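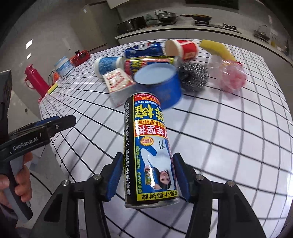 Release notes, Vol. 6, No. 12

# Wendov Household Drop-Off Records

Wendov is a table of items brought to the Risard collection counter and sorted there before disposal. It covers paint, solvents, batteries, lamps, garden chemicals and spray cans. One row is one item. The table has 1,163 rows, and 293 of them are pressurized containers.

## Files

- `items.csv`: the main table
- `codes.csv`: category codes with their plain names
- `labels.csv`: label text as typed at the counter, UTF-8

## Columns in items.csv

| Column | Meaning |
|---|---|
| `item_id` | Unique number, never reused |
| `code` | Category, see `codes.csv` |
| `label_lang` | Main language of the label |
| `fill` | empty, part, full or unknown |
| `weight_g` | Weight with container, in grams |
| `note` | Free text, often blank |

Spray cans with Chinese labels are typed in the original characters. Kirsten Sawatzky added English product names where she could read the label in full. Where a word was scratched or covered, the English field is left blank and should stay that way.

## Known problems

- `fill` was judged by hand and is weak for metal cans.
- Lamps entered before April share a single code. Horațiu Enache is splitting them.
- Some weights include a bag. These have `bag` in the note.
- Excel drops leading zeros from `code`. Import it as text.

## Changes in this issue

Duplicate battery rows are gone. The old `brand` column has moved to `labels.csv`. Scripts that read columns by position will need editing.

## Contact

Corrections go to Nawal Abdel Rahman, with the `item_id` in the subject line. Keegan Melnyk handles requests for the older issues.

Last edited 2019-10-28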